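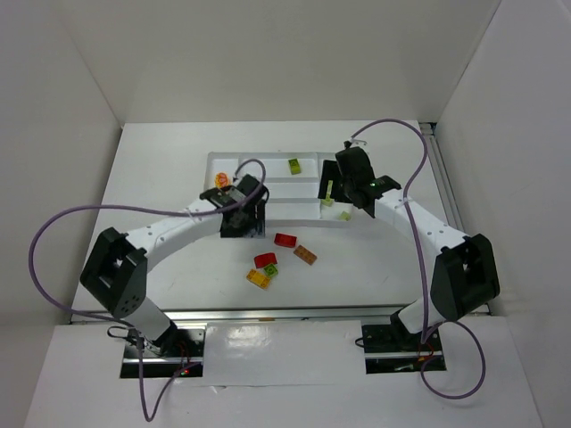

Cuaderno de taller, restauración y montaje. Julio, entrada de la mañana.

Largometraje «Brellemer», copia de trabajo 2. Sigo con la bobina 3, que es la que trae el problema de sincronía en la secuencia del balneario. Vibeke Ingvarsson dejó anotado en la hoja anterior que el desfase empieza en el plano 371. Lo he comprobado en la mesa y coincide: hasta el 370 la claqueta y el pico de sonido caen en el mismo fotograma; a partir del 371 el audio entra siete fotogramas tarde y ya no se recupera.

Descartado el arrastre por velocidad. Si fuera una conversión de 25 a 24 el error crecería con la duración y aquí es constante hasta el final de la bobina. Tiene que ser un corte en imagen que no se trasladó a la banda. En el parte de montaje de Araújo aparece una nota a lápiz, «quitar cola puerta», sin número de plano. Encaja con la salida de la enfermera en el 370, que en el guion dura más que en la copia.

Prueba 1: insertar siete fotogramas de negro al final del 370. Sincronía correcta en todo lo que sigue. Salto visible, no vale como solución, solo confirma.

Prueba 2: recortar los siete fotogramas en la banda de sonido. Se come el arranque del portazo. Con fundido corto a la entrada el golpe queda blando. Probar otra vez tomando el portazo de la banda internacional, si llega.

Prueba 3: pendiente. Buscar el trozo que falta en los descartes de la lata Iltell. La etiqueta exterior dice bobinas 3 y 4, pero el interior no está inventariado.

10:40. Abierta la lata Iltell. Olor leve a vinagre, sin deformación apreciable. Dos rollos de recortes con empalmes de cinta, varios levantados. No pasar por el escáner hasta rehacerlos. El segundo rollo lleva código de borde legible y cubre el tramo de la escalera, no el del balneario. El primero sin mirar.

Color. La referencia que manda Tristora no me cuadra con las notas del director de fotografía. Él pide los interiores de noche verdosos y las batas casi grises; la referencia las lleva a blanco frío. He dejado dos versiones del plano 575 en el servidor, a y b, con la misma densidad y distinto equilibrio. La b se acerca más a la copia de estreno, aunque esa copia también ha virado y no conviene fiarse de los medios tonos. Falta decidir. Vibeke prefiere la b.

Limpieza digital: el filtro automático de polvo se lleva las chispas del cuadro eléctrico en el tiroteo del pasillo. Desactivado en toda la secuencia, se hace a mano. En la lluvia del exterior pasa lo mismo, bajar umbral o excluir.

Escaneo: mantener 2000 líneas para la copia de trabajo y reservar la resolución completa para cuando la bobina esté conformada. El disco de la sala está casi lleno. Borrar los proxies de la bobina 1, ya verificada.

Pendiente:
rehacer empalmes del rollo 1 de Iltell
pedir banda internacional a Tristora (segunda vez)
preguntar a Araújo por la nota a lápiz
corregir la hoja de planos, hay dos numerados como 412

Tarde. Rollo 1 empalmado hasta la mitad. Aparece la puerta en un recorte suelto, cola de la toma buena según el código. No he llegado a contar fotogramas, lo dejo en el carrete gris con cinta roja.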